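Home | Checklists | Guides | Contact

Filed under: Workplace Safety > Floors & Walkways

Floor Mat and Walkway Inspection, Flindale Building
Inspected 21 April 2021

The list covers entrance mats, printed mats, runners and the hard floor between them. Mark each line OK, FIX or REPLACE and leave a comment for anything that isn't OK.

1. Front entrance mat lies flat, no curled corners: FIX
Left corner lifts when the door opens. Taped for now. Needs a proper edge strip.

2. Mat backing grips the floor: OK
Pushed with one foot from each side. No slide.

3. Hallway runner clear of door swing: FIX
Door to the supply closet catches the end of the runner. Move the runner back 10 inches.

4. Seams and joins closed: OK

5. Wet weather mats in place: REPLACE
Rubber is cracked along the fold on both. Order 2 from Mindix, item 3929, same size as before. Don't store the new ones folded.

6. Hard floor free of wax buildup: OK
A little dull near the drinking fountain. Not slippery under a dry shoe. Check again after mopping.

7. Cords routed away from walking paths: FIX
One extension cord runs under the runner by the copier. Cords don't go under mats. Use the wall outlet on the other side.

8. Thresholds tight, no raised screws: OK
Back door threshold had a loose screw in October. Still tight.

9. Printed mats readable and lying flat: OK
Wipe with a damp cloth and mild soap only. The strong cleaner takes the ink off. Roll with the print facing out. 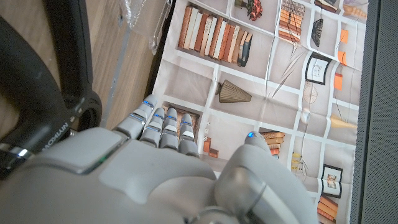 Comment from Zastden: we roll ours print side out too, but ours still came up at the ends until we left them under flat boards overnight. Also, for line 5, check the drain holes on the new mats before you put them down. Ours arrived with some of them closed over and water sat on top.

10. Signs and cones stored where staff can reach them: OK
Keep them on the low hook. The shelf is too high for some people.

Open items: 1, 3, 5, 7. Recheck within 20 days. Line 7 should be done the same day.

Recent checklists
Stairs and Handrails
Mfinanga Storage Room Walkthrough
Exit Lights and Door Hardware
Ladder Check, Short Form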